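2025年2月7日
痕迹组工作记录，接1月那一页

今天主要做灰尘足迹的明胶提取，把上个月没对上的地方重新走一遍。上个月的问题是：同一只鞋，同一种地面，Sanna的黑色明胶片揭下来，有的花纹边缘很实，有的发虚，拍进Botivow以后标出来的特征点位置也跟着漂。当时记的是“操作差异”，这个说法太含糊，等于没记。所以这次把操作固定下来，一次只动一个条件。

鞋还是那双旧的工作鞋，右脚，前掌外侧有一道横向割痕，割痕旁边缺一小块花纹。这两处当参照，后面写“割痕”“缺块”都是指它们。鞋底先用软刷刷过，再在灰盘里踩一遍，抬脚，轻磕鞋跟，把浮灰磕掉。磕这一步上个月没有统一，有人磕有人不磕，估计占了一部分原因。

地面用三种：瓷砖、刷漆木板、浅色地板革。水磨石那块样板背面裂了，先不用，等Stenddale库房那边送新的来再补。单子已经递了，没有回音。

明胶片全部用同一批。开箱的时候看了一下封口，有一包角上没压严，单独放开，不进正式数据。揭保护膜的方向统一从短边揭，速度慢一点，膜上有静电，揭快了会把台面上的灰吸上来。揭下来的膜不要扔，拍完照要盖回去。上次有人顺手把膜丢了，临时用打印胶片代替，结果有压痕，那张片子后来没法复查。

铺片：先让一端落下，然后用手掌往前推，不用滚轮。滚轮也试过，压力是均匀，但推到割痕的位置会把胶面稍微拉长，拍出来割痕比鞋底上实际的长。差得不大，可做磨损特征比对的时候，这个差别会让人犹豫。手推的反而稳。这一条以后写进操作单。

停留时间：这回专门做了短停和长停两组。短停就是铺平马上揭，长停是压上去放一会儿再揭。瓷砖上两组看不出差别。刷漆木板上长停略好，割痕的下沿更清楚。地板革上长停反而不行，胶面粘得太牢，揭的时候要用力，片子边上起了一道拉纹，正好穿过前掌。地板革本身有增塑剂，可能也有影响，没有办法在这里验证，先记着。

拍照：斜光，灯放在片子长边一侧，角度尽量低。比例尺放在鞋跟下面，跟片子在同一个平面上，不要架在片子边框上。比例尺架高了，Botivow校正时按比例尺算出来的鞋长会偏。上个月有几张就是这么偏的，我重新翻了原片，确实是架着放的。那几张的测量值作废，原片保留，在文件名后面加注，不要覆盖。

正式样本做了100枚，编号连着上个月的往下排，不另起。每一枚从踩印到入袋填一张单子，单子上的时间写动作开始的时间，不写结束的时间，统一一下。中间停了一次，是空调出风口对着台面吹，灰盘表面有细纹，怀疑灰被吹走了一层。把出风口挡住，灰盘重新抹平，停之前最后那一枚重做，原来那枚留着当对照。

Botivow里自动标点的结果先不看，先人工标。两个人分开标，标完封起来再打开自动的比。这个顺序不能反，先看了自动结果，人工的就会往上靠。上个月顺序是乱的，所以那一页上写的“一致性较好”不能引用，我已经在旁边用铅笔注明。

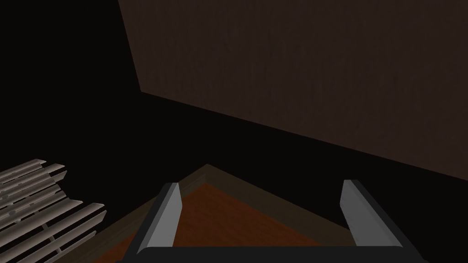

把前面这些发给Jenonard之后，那边当天就回了，说他们也碰到过长停在地板革上起拉纹的情况，现在的做法是先在旁边没有痕迹的地方试一小片，能轻松揭起来再上正片；另外他们不赞成只用一双旧鞋，认为旧鞋特征太明显，标点的人容易先入为主，建议加一双几乎没有磨损的新鞋，看看没有割痕可以依靠的时候两个人还能不能标到一处去。

这条意见有道理，记下来。试小片的办法可以直接采用，现场上也有条件做，只要不是整块地面都有痕迹。新鞋的问题复杂一些。新鞋只有制造特征，没有个体特征，严格说它测的是另外一件事：花纹类型认得准不准，跟个体特征标得准不准，要分开评。我倾向于加，但结果另立一页，不跟这一批混在一起算。

回信里还问了灰的来源。我们用的是走廊和楼梯间扫来的灰，过筛以后混匀，装在带盖的罐里。他们用的是买来的标准粉尘，颗粒更整齐。两家的数据要放到一起比，这一点先要说清楚。自己扫的灰里有纤维，揭下来以后胶面上能看到细丝，有几张的细丝横在缺块上，人工标的时候会绕过去，自动的会把它当边缘标进去。标准粉尘没有这个问题，可现场也没有标准粉尘。我的意见是两种都留，单子上加一栏写明灰的种类。

人工标点对下来，瓷砖上的最整齐，割痕两端两个人都落在同一位置。刷漆木板上割痕没有问题，缺块的内侧角有分歧，一个人标在转折处，一个人标在花纹收尽的地方。翻了原片，两种标法都说得过去，是定义没讲清。定下来：一律标转折处，转折不明显的就不标，单子上写“未标”，不要勉强给一个点。

地板革那组，短停的可以用，长停有拉纹的单独列出来。拉纹穿过前掌的，割痕一律按“不可用”处理。有同事觉得可惜，说割痕明明还看得见。看得见和能拿去比对是两回事，真到了出报告的时候，别人问一句这道痕是鞋上的还是揭片揭出来的，只能回答说分不开，那还不如一开始就不用。

自动标点：打开以后，第一眼看总体还行，主要毛病还是纤维和胶面气泡。气泡多数出在片子后端，跟手推到最后收力有关。推到头的时候不要抬掌，顺着滑出去，气泡就少了。这个做了几次对比，差别明显，也写进操作单。

入库的时候核了一遍总数。算上对照的、单独放开的那包里用来练手的，柜子里这一批多达114张片子，比单子多。多出来的都是练手片，没有填单子，只在袋子上写了“练习”。以后练习片也要填，简单填，至少写日期和谁揭的。东西进了柜子就得有单子，案件物证是这个要求，自己做试验也按这个来，不然养成两套习惯，忙的时候会串。

说到单子，顺便记一件事。交接栏现在的格子太窄，签名和时间挤在一起，有两张时间被签名压住了，看不清。跟办公室说过，新印的那版会把时间单独放一列。旧的那叠还没用完，先在时间下面画一道线，签名写到线下面。旧单子用完为止，不要两版混着订。

柜子温度的事。明胶片入柜以后不能热，热了胶面会软，花纹会慢慢糊掉。上层靠近灯管，摸着比下层暖，这批全放下层。温度计放在下层中间，早晚各看一次，写在柜门上那张纸上。周转用的那只小柜没有温度计，不要拿来过夜。

存图：原片存未压缩格式，Botivow的工程文件和原片分开放，工程文件里只引用，不复制。上个月有人把工程整个拷到自己的盘里改，改完拷回来，引用路径全断了，花了半个上午重新接。以后只在共享盘上开，开之前看一眼有没有别人占着。校正过的图另存，名字后面加“校”，原片设只读。

还有一处自己的错，写在这里免得忘。木板那组有一枚，鞋在落地时脚跟先蹭了一下，印子上有双影，我当时没发现，揭完拍完才看出来。没有删，单子上注了“跟部双影，前掌可用”。前掌的割痕和缺块都正常，标点也照做了。这种片子其实有用处，现场的印子很少是端端正正踩下去的，后面可以专门做一组带滑动的。

下一步：
第一，加新鞋，数量也定100枚，跟旧鞋一样，条件只用短停，地面先做瓷砖和木板。
第二，灰分两种，自扫灰和标准粉尘各占一半，标准粉尘向Jenonard借一罐，省得等采购。
第三，换人标。现在标点的两个人已经对割痕太熟，闭着眼都知道在哪儿，新鞋这组最好由没参加过的人来标，编号打乱，地面种类遮掉。
第四，水磨石样板到了以后补做旧鞋，补做的数据单列。

操作单的修改稿我来起草，改动就是上面提到的：磕鞋跟、短边揭膜、手推不用滚轮、收尾顺势滑出、先试小片、比例尺与片子同平面、缺块标转折处。写好放在台子左边的夹子里，有意见直接写在纸边上，别口头说，口头说了过两天都记不准。

待问：Sanna那包没压严的要不要退。供货方大概会要封口的照片，拍了两张，存在这批的目录下。包里剩下的片子先封好，贴了条，别拿去出现场。

灰罐盖子收工时已拧紧。斜光灯右边那支有点闪，领了新灯管，还没换。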